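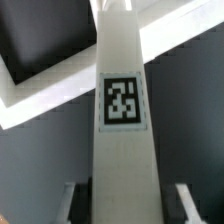
Bogumił Olszewski
August

Skanda wrist camera kit and marker labels

The Skanda kit is the piece I wish I'd had when I started building an arm at the shared workshop. It puts a small camera right behind the gripper, looking out past the fingertips, and it comes with a sheet of printed square markers so the arm has something to find. I've been running one on my own build all winter and I'm still finding new things to try with it!

The marker in the photo is stuck on a pale grey column, a bit above the middle of the camera's view, with the two gripper fingers coming in from below. It's a good position for a first test. You want the whole black square in view, the pale border left clear all the way round, and the fingers down low where they don't cover a corner. Once you've got that, send the arm a little to the left, a little to the right, and watch the numbers follow along.

What's in the kit

Camera board in a printed shell, with the lens already focused for close work
Wrist bracket, 22 mm hole spacing, fits the Lins arm and the older Nustetti arm with the adapter plate
Cable, long enough to run down the forearm with some slack at the elbow
2 sheets of marker labels, matte finish
Four short screws and four long ones (the long ones are for the Nustetti plate)

You'll need your own screwdriver and a computer to run the detection software. An old laptop is plenty. Mine is so old the hinge is held together with a bolt, and it keeps up fine.

Fitting it

Take the gripper off first. I tried to save time by leaving it on and dropped a screw into the wrist joint, and that was an entire evening gone. With the gripper off, the bracket slides over the collar and the screws go in from the palm side. Do them up finger tight, put the gripper back, open and close it a few times, then tighten everything properly.

Run the cable along the outside of the forearm and leave a loop at the elbow about the size of a coffee mug. Turn the wrist all the way both directions by hand before you power it up. If the cable pulls at either end, make the loop bigger.

The bracket has a tilt adjustment with a colour dot at each stop. I use the middle one for nearly everything. The lowest one shows more of the fingers and less of whatever you're reaching for, and it's handy for small parts – screws, washers, that sort of thing.

Putting the markers on

Flat and smooth is best. Wipe the surface down, let it dry, and press the label from the centre outwards. On a tapered part, line the label up with the centre line and ignore the edges, or it'll always look crooked. Keep the pale border! I trimmed mine right back to the black on the first sheet to make them look neater and the software lost them every second try.

Lighting matters more than I expected. White parts close to a lamp wash out very quickly, so I turned our bench lamp to face the wall and the readings settled down straight away. If you have a dimmer, start at 80 per cent and work down.

Calibration

The software asks for 19 views of the same marker from different angles. Move the arm by hand for these and don't rush. Tilt the wrist, come in close, back off, let the marker drift out toward the corners of the view. I used to take them all from nearly the same spot and then wonder why the depth was off. Save the file with the name of the arm in it, especially if you share a workshop and there's more than one build on the go.

Two small grumbles

The shell scratches easily, and the plug sticks out further than it needs to. A right-angle plug fixes the second one. I've printed a thicker shell for the first and I'm happy to send the file to anybody who asks.

The kit also fits the Brasa gripper, but the fingers on that one are wider, so use the highest tilt stop and check your view before you calibrate.

Related items

Lins arm, spare wrist collar
Nustetti adapter plate
Brasa gripper, wide fingers
Skanda marker labels, extra sheets
Right-angle camera cable

Contact | Copyright Bogumił Olszewski | Back to top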